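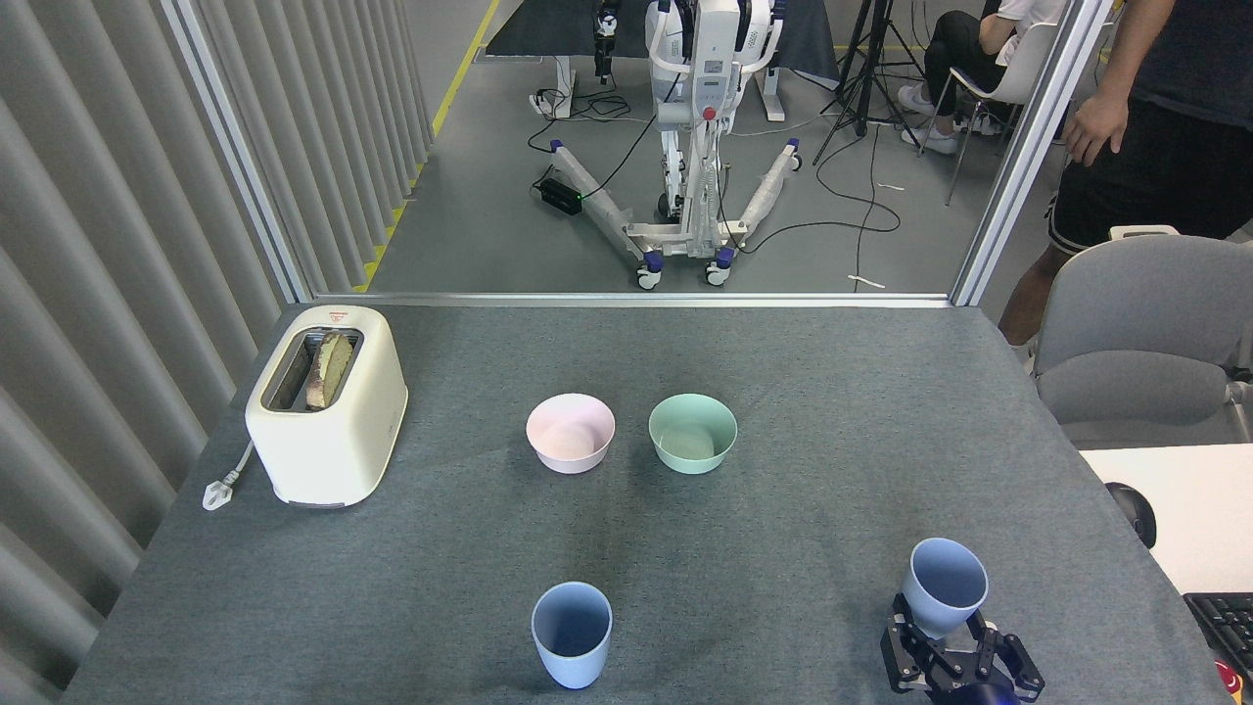
What is toast? Toast is sliced bread that was heated dry until its surface became brown and firm.

**Toast** is eaten in many countries, most often in the morning, and it can be made in a toaster, under a grill, in a pan or over an open fire. The word comes to English from Old French, and behind it stands a Latin verb which means to dry or to burn.

## Browning

The color and the smell of toast come mainly from the Maillard reaction, in which sugars and amino acids in the bread react with each other under heat. The reaction goes fast only when the surface of the slice has lost most of its water. Water boils at 100 °C (212 °F) at sea level, and a wet surface stays near this temperature, so the first part of the toasting time is mostly drying. After this the color changes quickly. A slice that was pale can become too dark in a short moment.

Sweet breads, and breads made with milk, brown earlier than plain ones. Sourdough with a wet crumb needs more time.

## Stale bread

Bread of the day before is often preferred for toasting. When bread becomes stale, its starch takes again a more ordered form, and the crumb feels hard even if not much water was lost. Heating reverses a part of this change. For this reason a slice that is unpleasant to eat cold can be quite good as toast. Bread with mold is a different matter and should be thrown away.

## Toasters 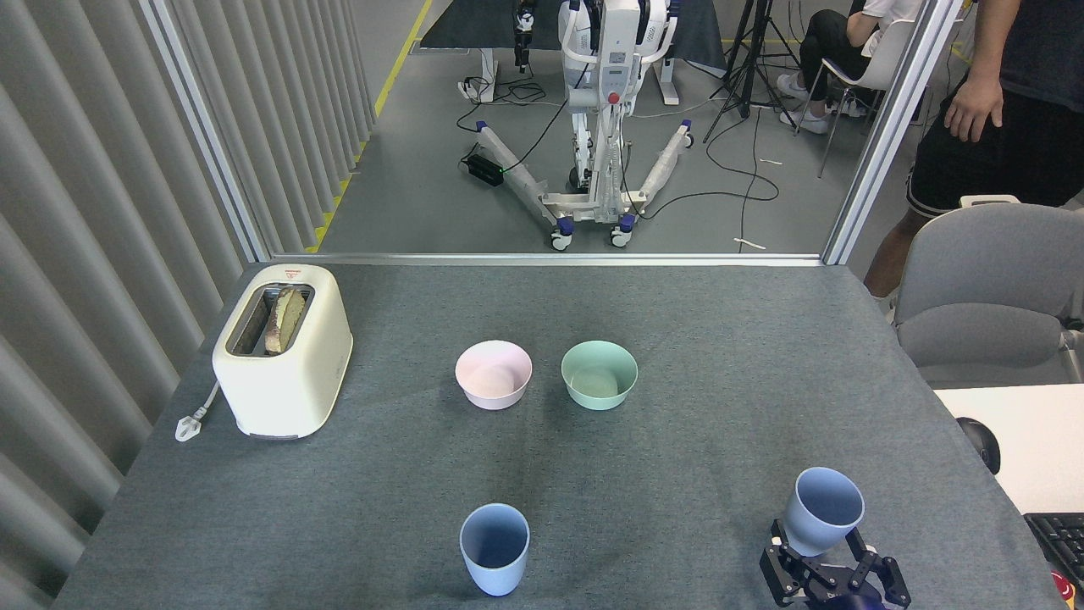 Kasun Miah objects that the books speak too much about the machine and too little about the thickness of the slice, which in his opinion decides everything. Other writers give the thickness less importance, but it is generally accepted that a thick slice keeps a soft middle and a thin slice dries through.

Electric toasters were sold from the early twentieth century. The first ones heated one side at a time, and the user had to turn the bread by hand. The pop-up type, with a timer, came into homes in the 1920s. The numbers on the dial of a modern toaster are not standard between makers, and the 4 of one model may be darker than the 4 of another.

## Local customs

In Delthorpe, toast is rubbed with a cut onion before the butter. In Pilside the butter is salted and put on only after the toast has cooled, so that it stays in a layer. The Abou Zeid bakery in Odbridge bakes a square loaf for toasting, sold whole or sliced, and every October makes a version with barley flour. Amr Alaoui, in his notes on the breads of the town, gives the weight of the small loaf as 280 g and of the large one as 938 g. He does not explain the second figure.

## Serving

Toast loses its crispness when it lies flat on a cold plate, as steam from the slice collects under it. A toast rack prevents this, but the slices cool faster in it.

## See also

- Rusk
- Melba toast
- French toast
- Crouton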